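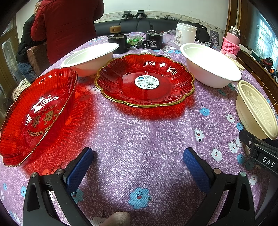 How the lights know you are there

In some schools and offices, you walk into a room and the lights come on by themselves. You sit down to read, and they stay on. When everyone has gone home, they go off. A small part called a sensor makes this happen, and it works by noticing light. Light can go through some things and not others. If it shines through a red plastic plate you can see through, it makes a red patch on the tablecloth. If it meets a brick, it stops. One common kind of sensor has a cover of cloudy white plastic, and it looks as though no light could get in at all. One sort of light goes through it quite well, and you can't see that sort.

What is the invisible light?

It is called infrared. Warm things give it off all the time. Your hands and face give off infrared, and so does a cat, a cup of tea or a radiator. Our eyes can't pick it up, but a sensor can.

What does the sensor look for?

It looks for a change. Behind the plastic cover there is a small chip with 2 parts side by side. When you walk past, the warmth from your body reaches one part first and then the other. The sensor treats this as a person moving and sends a signal. A radiator stays where it is, so the sensor mostly ignores it.

If you sit very still, the sensor may lose track of you. Then the lights go off while you are still in the room. Wave an arm and they should come back on.

Who gets the signal?

In a small building the signal may go straight to the lights. In a big one it often goes to a controller, which is a computer in a metal box. The controller has a list of rules. One rule might say: if there has been no movement for 300 seconds, turn the lights off. That is five minutes. Another might say: if there is plenty of daylight, leave the lamps by the window off.

The same signal can be used for other jobs. It can turn down the heating in an empty classroom or slow down a fan.

A school with a lot of sensors

Gurholm School has 284 sensors. They are in the classrooms, the corridors, the hall and the toilets. Yuzuki Kudo looks after the system. She has a plan of the school on her screen, and each room changes colour when there is someone in it. The plan doesn't show who the person is. The sensors have no way of telling a teacher from a pupil.

One day in November the lights in the music room kept coming on at night. Yuzuki went to look and found a heater blowing warm air at a curtain. The curtain was moving, and the sensor had taken it for a person. She moved the heater.

Try it yourself

Find a room with a sensor and ask a grown-up if you may test it. Stand still until the lights go off, then move one finger. Now try your whole hand, and then take a step. Write down which one brings the lights back.

Words to know

Sensor: a part that notices something, such as light, heat or movement.
Infrared: a kind of light we can't see.
Controller: a computer that follows rules to run things in a building.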